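Nodska Budget Loans: Frequently Asked Questions

We receive many messages every week and most of them ask the same things, so we have collected the answers on this page. If your question is missing, please write to us with the form on the Contact page.

What is a Nodska budget loan?

It is a small personal loan with a fixed rate and a fixed monthly payment. Most of our customers use it to replace an old overdraft, a store card or a repair bill that they could not pay in one time. We do not offer mortgages, car leasing or business credit.

How much can I borrow?

The smallest loan is $900. The largest amount depends on your income and on the other payments you already make each month. You will see your own limit after the first step of the application, before you sign anything.

Does checking my limit change my credit score?

No. The first check is a soft search and other lenders do not see it. When you accept an offer we make a full search, and this one is recorded. If you only want to compare, please stop after the first step.

What score do I need?

We do not have one minimum score for everybody. A score under 738 does not mean that we refuse you, but you will be asked to send more papers, usually two pay slips and a bank statement. With 738 or more, the pay slips are normally enough.

Which papers should I prepare?

A valid photo ID, your pay slips, and a proof of address such as a gas or electricity bill. The name on the bill must be the same as the name on your ID. Many applications are delayed by this small point, especially after a marriage or a move.

I work for myself. Can I apply?

Yes. Please send your last tax return in place of the pay slips. The review takes a little longer, normally two more working days.

How long does it take to receive the money?

If we approve your loan before 2 p.m., we send the payment the same working day. Your bank may need one more day to show it. Customers with an account at Pirnbridge usually see the money in the evening.

Can Nodska pay my old lenders directly?

Yes, and many people prefer it. You give us the account numbers and the closing balances, and we send the payments. Please ask every lender for a closing balance with a date on it. The balance in the app is often not complete, and a few dollars of interest can stay on the account after you believe that it is closed.

What happens if I pay late?

You have five days after the due date. During these days there is no fee. On the sixth day we add one late fee and send you a letter. If you know already that a month will be difficult, call us before the due date. We can move one payment per year to the end of the loan, and for this we do not charge.

Can I repay early?

Yes, in part or in full, at any time. We charge nothing for it and you pay interest only until the day of repayment. After a partial repayment you can choose a lower monthly payment or a shorter loan.

Can I change my payment date?

You can change it two times during the loan. Open Settings, then Payments, and choose a day between the 1st and the 28th.

What is the Ruddock plan?

Ruddock is our plan for customers who have three or more debts. You make one payment to us and we divide it between your lenders in the order you agreed. The plan can last up to 57 months. It is not a loan, so there is no new debt, but you should not open new cards while it is running.

Do you work with credit counselors?

We work with Grallidell, an independent counseling office. The first talk with them is free for our customers. They do not receive a commission from us, and they may advise you not to take our loan.

I received a call that asks for a fee before the loan. Is it you?

No. We never ask for money before we pay out a loan. Please end the call and tell us the number that called you.

How can I reach you?

By phone from 8 a.m. to 6 p.m. on working days, or by message in your account at any hour. When you call, please have your customer number ready. You find it at the top of your contract, on the first page.

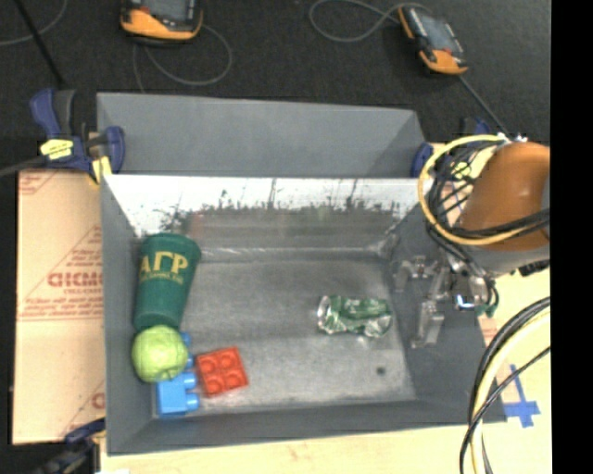
For questions about a contract that is already closed, please send a message and do not call, as the older contracts are kept by a different team and the phone staff cannot open them.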